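Ticket 114
Subject: Caps weeping on Conico tubes when laid flat, and the rack wobbles
Opened by: Ezekiel Esposito, Fonunmont teaching lab
Category: Consumables / Storage
Priority: Low (changed from High by support)
Status: Open

Original report, September, 9:10 a.m.

We switched to the Conico screw cap tubes over the summer on the advice of our supplier, Jesuton. The order was 300 tubes with mixed caps, cream and light green. The listing said the two colors are the same cap in a different dye. I have my doubts about that.

We use them for colored water in the mixing and density classes. Food dye and tap water, sometimes with a spoonful of sugar. When a tube stands up in the rack there is no problem. When it gets laid on its side there is sometimes a ring of dye on the table under the cap by the end of class. Yellow is the easiest to miss and the worst to get out of a sleeve.

Second complaint, same order: the blue rack rocks if you press on one corner of the top plate. I'm told this is normal. I would like to hear why.

Reply from Jesuton support, 10:45 a.m.

Thanks for getting in touch. Most leaks of this type come from caps that are not fully tightened. Please tighten all caps by hand until snug and try again. For the rack, please check that the table is level.

Ezekiel, 11:20 a.m.

The table is level. I put a spirit level on it before I wrote in, and again just now.

As for "not fully tightened," I tighten them myself. I'm willing to be shown I'm wrong, but I'd want more than a stock answer. Tests so far:

Test 1. Filled 26 tubes with dyed water, half with cream caps and half with green. All hand tight. Stood them in racks for 45 minutes. Dry paper under every one.

Test 2. Same tubes, laid on their sides on paper towel for another 45 minutes. Three marks on the paper, all from green caps. None from cream.

Test 3. Swapped the caps on those three for cream ones and laid them down again. Nothing on the paper.

Three tubes is not proof of anything, and I know it. It still points away from my wrist.

Reply from Jesuton support, 1:30 p.m.

Thank you for the detail. Could you tell us how the tubes are normally kept during a class, and whether any are stored lying down? The product is meant to be kept upright when filled.

Ezekiel, 2:05 p.m.

Upright, in the blue rack, for most of the class. But the rack has far more holes than a group needs, the students take tubes out to compare colors, and they put them down wherever there is table. I can tell them not to. I have told them not to. 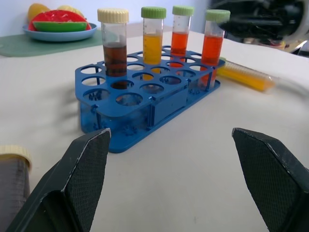
I also can't find "keep upright when filled" anywhere on the listing or in the box. If it's a rule, it should be printed somewhere. A screw cap that only works with gravity helping is a lid.

On the dark brown mix, before somebody asks: it's dye like the rest, just a lot of it. There's no solvent in there eating the seal. The orange ones are red and yellow stirred together, and nobody here gets fancier than that.

Reply from Jesuton support, 3:40 p.m.

We have passed this to our product contact, Gilbert. He asks if you can look inside a leaking cap and a good cap and compare the sealing surface. He also suggests taking the rack apart and pressing it back together, as the posts may not be fully seated in the base plate.

Ezekiel, 4:25 p.m.

Rack first. I pulled it apart and pushed every post back in until it stopped. Two of them had been sitting high. The rocking is gone on that rack. I was ready to call this one a brush-off and it wasn't, so credit to Gilbert. I'd still like to see if it holds after a week of students.

Caps: two of the three leakers have a small raised line across the inside, where the mold halves would meet. The third looks clean to me, even under a magnifier. The cream caps I checked have no line. So the line might explain two, and I have nothing for the third.

I don't accept that the cream and green caps are the same part. Please ask Gilbert if they come out of the same mold.

Current state

Rack: fixed for now, watching.
Green caps: still in use for tubes that stay standing. Cream caps for anything that gets handed around.
Waiting on: answer about the molds, and replacement caps. Jesuton offered a discount on the next order instead. Declined, as I'm not placing a next order until I know what I'd be getting.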